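Moline Toy Library and Play Room: progress report to the Larketix Community Grants program
29 Aug 2024

Reporting period: second half of the grant
Grant amount: $3,000
Spent to date: $2,000
Remaining: $1,000

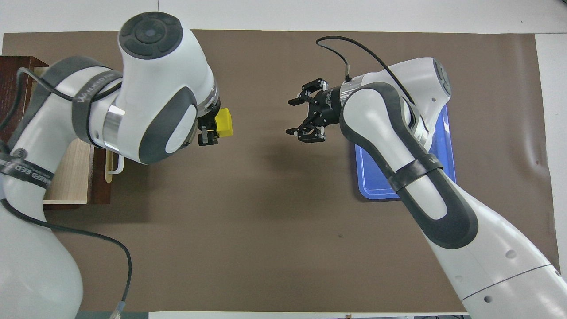

We are really pleased with where the block and box project has landed since our last report. The grant was for getting our small wooden things back into circulation: the coloured cubes, the posting boxes, the boxes with little handles and pegs that toddlers will open and shut for half an hour at a stretch. When we applied, most of it was sitting in tubs at the back of the room, mixed together and in no state to lend. Now families are borrowing it every week and we keep having to top up the waiting list sheet!

Sorting

This took longer than we planned and was worth every session. We went through the lot piece by piece and ended up with 356 small blocks and cubes fit to lend. Anything splintered or badly chewed went out. Odd pieces that didn't belong to a set but were still sound have gone into a big mixed tub for the floor in the play room, and it gets more use than half the proper sets.

We sorted by size first and colour second, which was the reverse of what we wrote in the application. Colour looked lovely on the shelf, but the sizes were all over the place and children were getting frustrated when towers wouldn't line up. The small cubes now live together in drawstring bags with a card tied on saying what should be in there. Yellow has turned out to be everyone's favourite and we are a bit short of it, so a few more yellow ones are on the shopping list below.

Tables

We promised a proper table for sorting and checking and we have one. The brown paper mats have been a great buy. They go down over the white tabletop, small pieces show up well against them, and when a mat gets grubby or covered in glue we swap it for a new one. Checking a returned bag has gone from a fiddly job on the carpet to something you can do standing up with a cuppa beside you (on the other table, please).

Boxes

Six boxes were listed for repair in the application. Four are finished and back on the shelf, one is waiting on a hinge, and one we have given up on, as the base had gone soft right through.

The finished ones look terrific. We kept the dark sides as they were and only sanded and oiled, as the old colour has worn so nicely at the corners. Where a panel had to be replaced we used pale timber and left it unstained. A few parents have told us they like being able to see which part is new, and we do too. The small handles were the hardest thing to source. The hardware shop had plenty in kitchen cupboard size and nothing a two-year-old could get a finger through, so in the end we ordered loop handles from Simico, and they have held up well to some very determined tugging.

Pegs and sticks are checked every time a box comes home. We had two go missing in the first month, so each box now goes out with a spare taped inside the lid.

Play sessions

The Thursday morning session has grown so much that we opened a second one on alternate Saturdays. The idea is simple: a few boxes, a tub of cubes, low tables, and grown-ups encouraged to sit down and have a go as well. Picking up one small cube and putting it exactly where you want it is hard work when you're eighteen months old, and there is a lot of cheering when it goes in.

We also had a lovely run of visits from the Khương family day care group, who bring a mixed age range and borrow a bag each time to take back with them. The older children sort while the little ones post, and the noise is wonderful.

Things that didn't go to plan

The printed catalogue is behind. We started it, found that sets kept changing as stray pieces turned up, and put it on hold until the shelves settle. We would sooner print it once. A plain list is pinned up by the door in the meantime and families seem happy with it.

Our first lot of storage bags was too thin and the corners of the cubes wore through them. The replacements are heavier canvas and cost more than we budgeted, though we made up the difference by doing our own labels.

Spending

So far the money has gone on the table and mats, timber, oil and sandpaper, handles and hinges, both lots of bags, and shelving. Receipts are attached in the order they came in. Shelving came in under the quote, as we were able to reuse the old brackets.

Next steps

With the remaining $1,000 we would like to:

Finish the fifth box once the hinge arrives
Replace the sixth with a new one of the same size
Buy extra yellow cubes and a second set of the large plain ones
Print the catalogue
Put in a lower shelf so that children can choose their own bag

We expect to have all of this done by the end of September, apart from the catalogue, which may run over a little. If that is a problem for your reporting dates, please let us know and we will move it up the list.

Thank you for backing this. You are very welcome to drop in on a Thursday morning and see the boxes in use. Wear something you can sit on the floor in.

Moline Toy Library and Play Room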